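Heltano Forums > Manipulation > Data collection
Thread: How many demos before you change the setup?

didwood_dan
Posted May 2, 2021

We're teleoperating a two-arm bench cell for a dish task. Pick a bowl, put it on the stack, arms back to home. So far I have 138 demos with everything starting in the same place. The policy does well until somebody nudges a bowl a few centimetres, then it closes on air. Do I keep going to 400 as planned, or start moving things now?

Khasawneh
Move things now. Another couple of hundred of the same start position will teach it the same start position.

troreo_tech
I'd disagree with that. We tried full variation from the first session and the loss curve looked fine, but the arms dithered over the bowl and never committed. Get one layout solid, then widen it. Your 138 are a decent base.

Khasawneh
How many operators did you have on it? Dithering is what I see when two people do the same grasp differently - one from the rim, one from the side. It averages them.

troreo_tech
3 operators, so fair point. I still wouldn't randomize everything at once.

Ka-ming Yau
I run a similar cell. What worked for us was changing one thing per block. Each block is 14 demos, then we reset to a new layout from a printed sheet. Bowl position first, then bowl colour, then the order of the stack. Rack stays put until the end. Write the block number in the log or you will never sort out which ones to drop.

Also throw out any demo where the operator paused to think. Ours had a lot of hovering in the April batches and the policy copied it faithfully.

didwood_dan
Pauses are a problem here too, mostly mine. Do you trim them or bin the whole demo?

Ka-ming Yau
Bin it if it's in the approach. Trim it if it's at the start or end, when the arms are at rest anyway.

troreo_tech
We trim everywhere and it's been fine. Binning gets expensive when each reset takes longer than the demo.

Khasawneh
Trimming mid-motion leaves a jump in the joint velocities. You might get away with it at a low control rate.

didwood_dan
OK, going with blocks. Stacks stay up on the rack board, and the loose bowl goes on the table to the left of it for the first one.
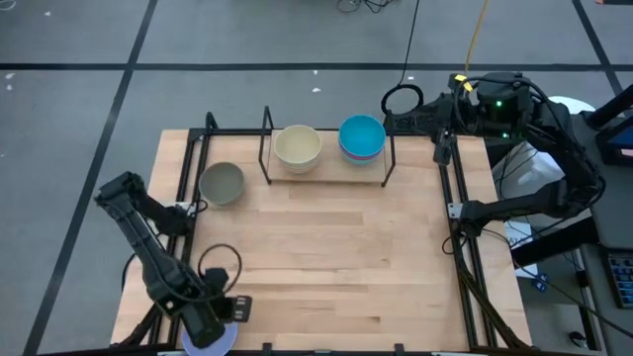 I'll shift the loose bowl for each block after that and leave the stacks alone until the numbers look reasonable. Same operator for the lot, rim grasp only. If it still closes on air after a few blocks I'll post the logs.

troreo_tech
Keep some of the old layout in the test set so you can tell if it gets worse on that.

Ka-ming Yau
Agree with that one. And pick your test positions before you start recording, or you'll end up choosing the ones it can already do.

didwood_dan
Will do. Marking them on the sheet this arvo.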